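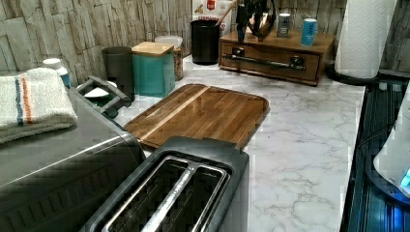 A kitchen worktop, with the teal canister among the containers along the back.

Tea and talk at Gidcombe

Well, what a lovely lot of you have written in since we asked for your memories of the old tea round! For those who have joined us more recently, the Palumbo van used to come up through Gidcombe every other week with loose tea, biscuits by the pound and all the village news (some of it even true), and there was hardly a house that didn't put the kettle on when it heard the horn. Milan Vandenberghe has been collecting the stories and has 25 so far, several of them running to many pages, and he would dearly love more before he starts putting the booklet together in August.

Soon-im Noh has sent us a beautiful piece on how her mother brewed roasted barley tea in the largest pan she owned and kept it in the fridge all summer, and we shall print it in full next time, along with the argument it started over whether barley counts as tea at all. Letters on that subject are welcome, within reason!

If you have a story, however short, do drop it through the door at Otska Cottage or hand it to Milan after the coffee morning. Old photographs will be copied and given straight back. The booklet will cost £8, and we are having 100 printed to begin with, so please put your name down early if you'd like one for the family.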